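Stullell Newsletter, 6/8/20

Card sorting: first block of demonstrations is done

The Durner project has finished its first block of recordings. For those who haven't followed it, the goal is a controller that learns to move small, thin items in and out of a compartment tray from examples given by a person, with no hand-written motion for each slot. We started setting up in February and have been recording steadily for the last few weeks.
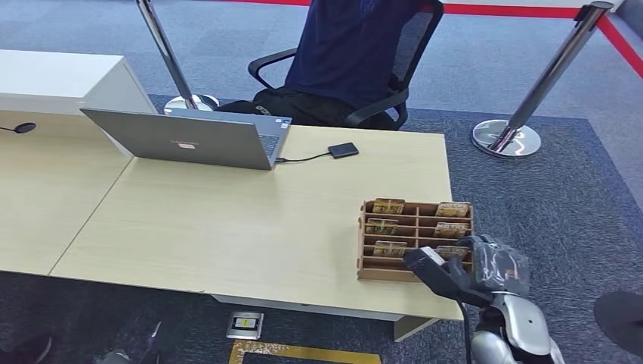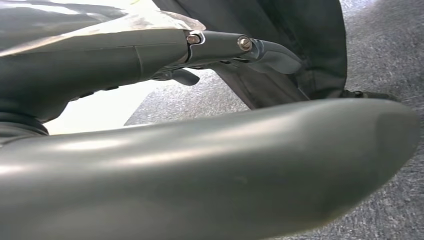 The block contains 800 attempts. After review we kept 554 of them for training. Most of the rest were dropped for ordinary reasons: the operator stopped partway, the start position was wrong, or one of the video streams had a gap in it. Another 63 were set aside in their own folder. In those the card was touched but not picked up cleanly, and the operator backed off and tried again. We think they may be useful later for teaching the controller how to recover, so please don't delete them when you clean up the shared drive.

Each attempt is one card and one slot. The operator guides the arm in, closes on the top edge of the card, lifts it clear of the divider and stops. We record joint positions, the gripper opening and the camera streams, all on one clock. The text label gives the row and the side, for example "second row, left." Early on, people wrote the labels however they liked, and we ended up with "middle left," "left middle" and "row 2 L" for the same slot. Those have been rewritten. Please pick from the menu from now on.

A few things changed along the way. The first operators all approached from the same angle, and the trained controller copied them so closely that it missed when the tray was turned even slightly. We now turn the tray by hand between attempts and shift it a little on the desk. Results on the front rows got better right away. The back rows are still weak. The arm has to reach over the cards in front to get there, and there are fewer recordings of that reach than of any other.

Speed is the other problem. Experienced operators work fast and new ones pause a lot, and the pauses end up in the data. The controller sometimes stops above a slot for no reason we can find except that people did. We tried trimming the pauses out automatically, but the script also cut the short wait before the grip closes, and that wait matters. For now, trimming is done by hand during review.

Training on the kept set takes most of a night on the Huerta machine. We have run it 5 times with different settings and will post the comparison on the project page once the last run has been checked. Please don't quote numbers from the early runs outside the group. They were made before the labels were fixed.

The next block will concentrate on the back rows and on putting cards back, which is harder than taking them out. A card that goes in at a slight tilt catches on the divider and bends. We expect to go through a lot of cards. The Pendosen office has offered its spare stock, and we would be glad of more if any other group has some lying around.

Operator sign-up is open on the usual sheet. A session lasts one hour, with a break in the middle. No experience is needed, and a mix of new and practiced hands is better for the data. New operators should read the two-page guide first and do the warm-up attempts, which are not saved. If you have signed up and can't make it, take your name off the sheet so the slot can go to someone else.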